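Nimri Bench Cell -- Set-Up Guide
Section 4: Mounting the workpiece and setting the touch height

Read Section 3 before you start. The arm must already be bolted down, powered and homed. If the status light on the Lidberg controller is amber, go back to step 3.6.

You will need:
The clamp bolts from the Tosteston accessory box
The hex key clipped inside the controller door
A flat board, planed on both faces
One printed marker

CAUTION: Keep hands off the table whenever the arm is enabled. Press the stop button before you reach in, even to brush away dust.

4.1 Fitting the tool

1. Press the stop button and wait for the arm to settle.
2. Slide the collar up onto the flange until it seats all the way round.
3. Insert the tool shaft from below and push it up to the shoulder.
4. Swing the lever to the closed position. It should take firm hand pressure. If it closes with no effort, the shaft is not seated. Open it and repeat step 3.
5. Pull down on the shaft. It must not move.

NOTE: Earlier kits shipped with a collar that has no lever. Follow the sheet packed with that collar for steps 2 to 4.

4.2 Clamping the board

1. Wipe the table and the underside of the board.
2. Lay the board flat with the long side facing the operator. The largest board the cell accepts is 900 mm long.
3. Start the front bolts by hand. Do not tighten them yet.
4. Push the board square against the bolts, then tighten each one a little at a time, working from the center outward.
5. Try to slide the board with both hands. If it shifts, loosen everything and start again from step 3.

CAUTION: Do not overtighten. A bowed board will give a false height reading in the middle.

4.3 Placing the marker

1. Lay the marker flat on the table, clear of the board and clear of the arm's path.
2. Select Find Marker on the pendant. The screen shows a green tick when the marker has been read.
3. If the tick does not appear, check for glare on the print and for chips or dust on the white border. Error 679 means the marker was found but is not lying flat.

4.4 Setting the touch height

1. Set the speed to 2 mm per second.
2. Jog the tool over the middle of the board and stop 100 mm above the surface.
3. Select Touch Down and hold the enable switch. The arm moves down and stops when it senses the surface.
4. Select Save Height. Repeat near each corner of the board.

NOTE: If the corner readings do not agree, the board is usually the cause -- check it with a straightedge before calling Rokdale service.

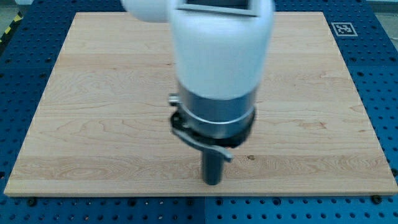

Touch height has to be set again every time the board or the tool is changed. Solid wood moves with the weather, so repeat the corner readings if a board has been left clamped overnight. Choose points on plain grain where possible. On a glued-up maple board like this one, keep the rounded tip of the shaft away from the small dark knot to its right, and from any other knot, when you take a reading. When all readings are saved, go on to Section 5.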